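Workshop notes: the gripper build, part three
July 11, 2024

The hand-held gripper pair is past the stage where parts come off every time somebody squeezes the trigger, so it is time to write up where the build stands. Members who only come in for the wood side can skip to the housekeeping notes at the bottom. Everyone else, get a coffee, it's a long one.

For anyone who joined after November: the project is a pair of grippers you hold in your hands and work like a pair of tongs. Each has two fingers, a linkage and a spring, and a camera mount on top. You do a chore with them, the camera records it, and the recordings are used later to teach a robot arm the same chore. The arm is the Kneath, which lives on the back bench at the Hinddale workshop and is still waiting for its new shoulder bearing. The grippers don't need the arm to be useful, so we have been getting on with them.

The parts

The body plates and finger plates are printed in black. We went through three versions of the lower plates. The first was solid and made the whole tool nose-heavy, and after ten minutes your wrist knew about it. The second had round holes and cracked between them. The current one has triangular cutouts, prints faster, and has not cracked yet. If you want to print your own set, the files are in the shared folder under Sternness, which is what the build got called early on for reasons that no longer matter. Use four walls and turn the plates flat side down. Supports are only needed under the trigger.

The linkages are bolted with round-head bolts. Don't swap in countersunk ones, which we tried on a spare set and which split the plastic along the layers. Snug them until the joint stops wobbling, then back off a quarter turn. If the finger doesn't swing back under the spring, you have gone too tight. Thread lock is fine on the metal nuts and bad for the plastic, so put it on with a toothpick and keep the bottle away from the plates.

The finger pads are blue rubber, cut from sheet. This is the part that changed the most since the last newsletter. The old pads were foam, and foam is good on boxes and cups and useless on cloth. It squashes flat, the cloth slides through, and you end up pinching harder and harder until the linkage flexes. The rubber sheet is stiffer and grabs at a much lighter squeeze. We glue it with contact cement, both faces, and leave it clamped overnight. A pad that was clamped for an hour peeled off at one corner on its first day, and I have the corner taped to the board above the bench as a reminder.

Springs were the other long argument. The soft spring is comfortable and lets the fingers hang half shut. The stiff one opens cleanly and tires your hand. We settled on the one in the middle of the assortment box, which opens all the way with the tool pointed at the floor. If yours doesn't, check for a burr on the trigger slot before you blame the spring.

Cloth

Rigid things are pretty much solved as far as the hardware goes. You can pick up a mug, a block or a spray bottle with these all day. Laundry is where the work is now, and laundry is what most of us want a robot to do anyway.

I have been doing the cloth trials at home on the bed, which is the right height and gives you something soft underneath. A table sounds like the better choice, but the fingertips knock on it when you go in low, and after a while you start to hover and miss the cloth. On a bed you can press down into the fabric, close the fingers, and come up with a fold of it. I started with T-shirts and went on to towels. Heavy things came last.
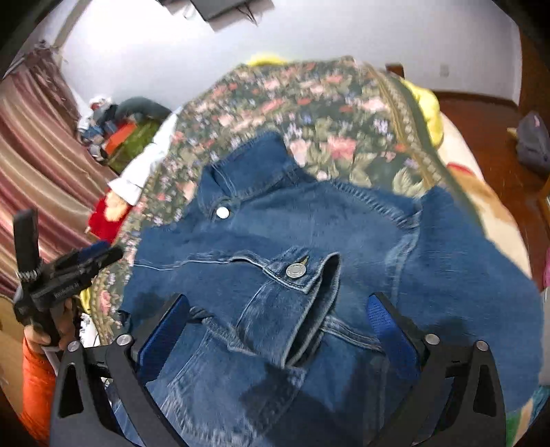 Cloth trial with the pair: rubber pads down on a denim jacket.

Denim is a good test because it fights back. A T-shirt gathers up between the pads wherever you put them. A jacket has thick seams and flaps and snaps, and where you grab it makes all the difference. Take it on the flat of the chest and you get a thin pinch that rolls out as soon as you lift. Take it on a seam and there is something for the pads to hold. A snap is the worst place, the pad rides up on the metal and the two fingers stop lining up. My advice for now is to go for a seam or a doubled edge and stay clear of any hardware.

Sleeves want two hands. One gripper holds the body down near the shoulder and the other brings the sleeve over. This is where having both tools the same weight pays off. The left one in our first pair was heavier, from a thicker camera plate, and every fold came out crooked in the same direction. The two now weigh within 3 grams of each other, on the kitchen scale, with cameras off.

The full run so far is 157 folds, counting towels and shirts and everything else. Of those, 105 were clean enough to keep. The rest had a dropped corner, or a hand in the way of the camera, or a battery that gave out partway. I'd like to have 400 kept folds before we try any of it on the Kneath. That number came from comparing notes with another hobby group and may well be wrong, but it gives us something to aim at.

Things I would tell someone starting their own recordings:

Go slower than feels natural. When the tool moves fast the picture smears, and the tracking software loses its place and has to guess. Half your normal speed is fine.

Leave the background alone. I spent an evening smoothing and clearing before each run and then read back through our own notes from the box trials, where the tidy bench recordings gave us an arm that only worked on a tidy bench. A patterned quilt also gives the tracking more to hold on to than a plain sheet does. Blank walls are the real problem, so try not to swing the camera up at one.

Start and end with both grippers open. It makes the recordings much easier to cut.

Wipe the pads. Lint builds up on rubber, and a linty pad slips about as badly as the foam did. A damp cloth between runs is enough — no solvent, it softens the cement.

Write down the bad ones too. A recording of a failed fold is no use for training, but a line in the log about why it failed has helped us more than once. The burr on the trigger slot was found that way.

What is not working yet

The camera mount still shifts. It has two screws and wants three, and a knock on a door frame is enough to turn it a few degrees. You don't notice while you are working, then the whole batch has to be recalibrated. I'm drawing a new mount with a key on the underside so it can only sit one way. If anyone has a better idea, there is a sheet of paper on the back bench to sketch it on.

The finger tips are too blunt to get under a single layer of cloth lying flat. You can pinch up a ridge and take that, but you can't slide under a hem. A thin tip would do it and would also snap off the first time the tool was dropped. Somebody suggested a tip cut from spring steel, let into the plastic, and there is scrap for that in the metal drawer. Please try it on the spare set and leave the good pair alone.

Zippers. I have no advice on zippers.

The arm side has its own list. The Ito board that drives the wrist is back from repair and tests fine on the bench supply, but the connector is a different pitch from the old one and needs an adapter cable made up. That is a short soldering job for anyone with good eyes. The shoulder bearing is ordered. Until it arrives the Kneath stays unplugged with the cover on, and please don't pull on the upper arm to see how bad it is. We know how bad it is.

Borrowing the grippers

The second pair can be signed out from the tool cage for up to a week. It comes in the gray crate with two batteries, the charger, a strip of spare rubber and a printed copy of the setup steps. Charge the batteries before you bring it back. If something breaks, put the pieces in the crate, all of them, including the bit you think is no good. Recordings go on the shared drive in a folder with the date and what you were folding. Check what else is in view before you upload, as the camera sees wide and everybody on the project can open that drive.

Housekeeping

The black filament on the top shelf is the damp roll. Dry it before you use it, or use the one in the sealed bin.

The small bolt organizer has been sorted again. Metric on the left, everything else on the right, and please put strays in the jar if you aren't sure.

The contact cement goes back in the metal cabinet with the lid on tight. We lost a full can last month.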